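Drirkell hand-held gripper: an afternoon at the open day

Posted in: Tools and gadgets

I went to the Drirkell open day expecting a hall, a lanyard and a man with a headset microphone. I got a sofa. The company has decided that the way to sell a gripper you hold in your own hand is to let people sit at home furniture and pick up fruit with it, and I have been to worse launches with much better catering.

For anyone who missed the earlier piece on the Fasberg, these tools are meant for recording how a person grasps things, so that a robot arm can be taught to do it later. You squeeze, the fingers close, and the thing logs what you did. Hala El Khatib, who ran the session, gave us this in two sentences and then went to find more oranges. 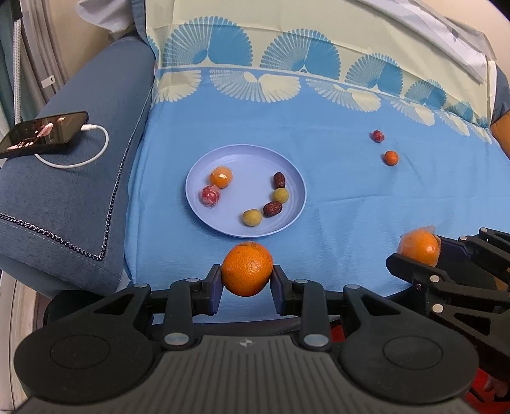
My first go was at a date, and it did not go well. Dates are soft, sticky and the wrong shape, and I chased mine along the cloth like a man trying to retrieve a contact lens with barbecue tongs. The citrus was far more obliging. The pads tilt a little as they meet the peel, so you can be quite sloppy with your aim and still come away with something. I was very sloppy and came away with plenty.

Wrapped fruit is another matter. The film slides before the fruit does, and you find yourself squeezing harder than feels polite. Hazem Kettani, who designed the linkage, watched me do this with the face of someone listening to a stranger reverse his car.

Comfort is decent. I did 20 minutes before my thumb complained, and the Rumow I tried last August had me shaking my hand out after five. It is bulky, though. Those round housings hide most of what is directly underneath, and I kept leaning sideways to see what I was doing.

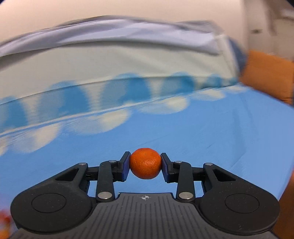

A mandarin between the pads, which is the job it does best.

Price is 1085 for the gripper alone, or 2000 for a pair with the software, and you will want the pair. The Ouali is cheaper and folds up, but it bruised every plum I gave it. Charging takes 90 minutes and the lead is too short to reach anything from a sofa, a point I made on the feedback card.

Four stars. One off for the date.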